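Clearing and Cleaning a Painted Work Surface

A colored top in a flat finish shows every smear, and most of the damage done to one comes from cleaning it wrong. The procedure below is the one used on the painted benches at the Gorthorpe workshop. It suits any hard, sealed, non-porous top. Do not use it on waxed or oiled wood.

What you need

Soft brush or vacuum with a brush head
2 microfiber cloths, one for washing and one for drying
Bucket with 5 liters of lukewarm water
pH-neutral dish soap
Plastic scraper

Step 1. Clear the top completely. Working around objects leaves rings that have to be cleaned separately later.

Step 2. Remove dry dust first. Brush from the back edge toward the front, in overlapping strokes. Grit left on the surface will scratch once it gets under a damp cloth.

Step 3. Add a teaspoon of soap to the water. More soap leaves a film – the usual cause of a streaky finish.

Step 4. Wring the cloth until it stops dripping. Wipe in straight lines, folding to a clean face after each pass. Keep water away from unsealed edges and screw holes.

Step 5. Lift dried glue or tape residue with the plastic scraper held nearly flat. Soften stubborn spots under a damp cloth for some 5 minutes, then try again. Do not use acetone on paint.

Step 6. Wipe once with plain water, then dry with the second cloth.

Step 7. Check from a low angle with a lamp at one end. Streaks and missed spots show up as changes in sheen. Repeat steps 4 and 6 on those areas only.

A top that has been freshly painted needs longer. The Brolau bench was left 31 days before its first wet cleaning – dry brushing only until then. 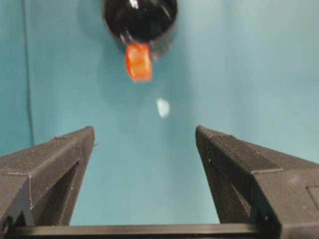 Dunstan: Step 3 fixed mine. I had been using a big squirt of soap every time and blaming the cloth for the streaks. Does the plain water wipe need a fresh bucket, or is a rinsed cloth from the tap enough?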